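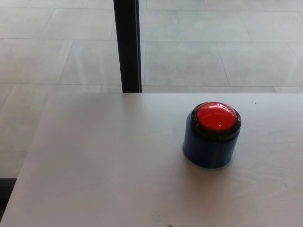 A glossy red dome in a black ring.

Cream finish (nail polish)

A cream finish, also spelled crème, is a nail polish finish that is opaque, glossy and free of shimmer, glitter, flakes or anything else that might need explaining. It is the oldest finish still in wide use and the one most people picture when they hear the words "nail polish." Collectors tend to own more creams than they wear and wear more creams than they photograph.

Definition

A polish is usually called a cream when it dries to a single flat color with a shiny surface. Most reach full coverage in two coats. Those that manage it in one are called one-coaters, a title claimed on a great many bottles and earned by fewer. A cream that stays see-through after two coats is generally classed as a crelly, a blend of cream and jelly, although some makers go on calling it a cream and suggest a third coat.

The border with neighboring finishes is not settled. A cream with a very faint shimmer, visible in the bottle and gone on the nail, is still sold as a shimmer. A cream under a matte top coat is called a matte by the wearer and a cream by the maker, and both sides appear content with this.

Composition

Like other air-dry lacquers, creams are made of a film former, solvents, plasticizers and pigment. The opacity comes from the pigment, often with titanium dioxide added to pale shades. White and pastel creams have the worst reputation for streaks, which is blamed on the high pigment load, the brush, the weather and, as a last resort, the person holding the brush.

Creams self-level to different degrees. A thin formula floods the cuticle, while a thick one drags over the previous coat and leaves bald patches. Lacquer thinner can rescue a bottle that has thickened with age. Nail polish remover cannot, despite decades of confident advice.

Application and wear

The standard method is a base coat, two thin coats of color and a top coat. Because the finish has no sparkle to distract the eye, it shows ridges, dents, lint and the imprint of bed sheets more clearly than any other. Ridge-filling base coats were developed partly for this reason. Dark creams may stain the nail plate, with teal and deep blue the usual offenders.

Red creams chip no faster than other creams. They are merely easier to see doing it.

Use in nail art

Creams are the usual base for stamping, dotting and freehand work. Stamping polishes are mostly creams with extra pigment, made thick enough to lift off an engraved plate in one piece. Gradients are made by dabbing two or more creams on with a makeup sponge, a process that also colors the surrounding finger down to the first knuckle.

Notable lines

Gitenen, a small-batch maker, built its catalog almost entirely on creams and at its peak listed 130 shades, 40 of them nude. Reviewers found the nudes difficult to tell apart, and the company replied with a comparison chart that reviewers also found difficult to tell apart.

Rultero's Song collection took the opposite course, with a handful of saturated brights sold in limited runs of 2,000 bottles. The orange-red was restocked after complaints and then drew further complaints from those who had bought it as a limited edition.

Litura, better known for its base coats, sells a white cream aimed at stampers. It is widely regarded as streak-free when stamped, and rarely described at all when brushed on.

Reception

Within hobby circles, creams are praised in general and passed over in particular. Swatch posts on holographic and multichrome polishes draw longer comment threads, and a cream is often introduced with the phrase "just a cream," even by people who own 80 of them. Interest picks up in February, when reds and pinks return to the front of most displays, and falls off again once the spring glitters arrive.

See also

Crelly
Jelly finish
Stamping plate
Top coat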